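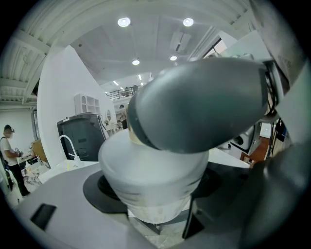 The Town That Kept Its Evening Walk

In Cinmont, the shops close at seven and the street does not become empty. It fills. Grandparents come down first, then the families with small children, and at last the young people, who pretend that they are going somewhere else. They walk from the old customs house to the bridge, turn, and walk back again. The distance is 400 metres. Most people do it 4 times before supper.

I moved here from a bigger city, and in my first weeks I made the mistake of walking fast. People stepped aside for me very politely, as you would do for a doctor. It took me until July to learn the right speed. You should be able to finish a sentence, stop to look at the river, and begin another one, all between two lamp posts.

Many towns in this part of the country had such a walk. In Pondine it disappeared when the main road was made wider, and the older residents still speak of it with some anger. The new pavement is good, they told me, but it is beside the lorries and one cannot hear anything. A retired baker there showed me where the benches had been. There is a bus shelter now, and a machine for parking tickets.

Cinmont was more lucky, or more stubborn. There was a plan to bring cars over the bridge, and 165 households signed a letter against it. The letter hangs today in the window of Breathnach, the stationery shop, with the ink turned brown. I have read it many times while waiting for a friend. It does not speak of health or of tourism. It asks only where people would meet each other in the evening, and it asks this question three times, each time a little less politely.

The walk has its rules, although they are not written. You greet a person on the first pass and not on the second. A dog must be on the inner side, near the wall. Bad news is told at the bridge, where it is possible to lean on something. Ice cream from Café Eter may be eaten while walking, but a sandwich may not - I was corrected about this by a woman I had never met before.

In winter the numbers fall, of course. On one evening of hard rain I met only a couple under one umbrella, who have been doing the walk for 44 years. They missed it when their daughter was born, and also during a long influenza. He complained about the price of heating oil, she complained about him, and at the customs house they turned round without looking, as swimmers do at the end of a pool.

The young people do leave, mostly for work. When they come home for the holidays you can recognise them at once, because they walk too fast. By the third evening they have slowed down again.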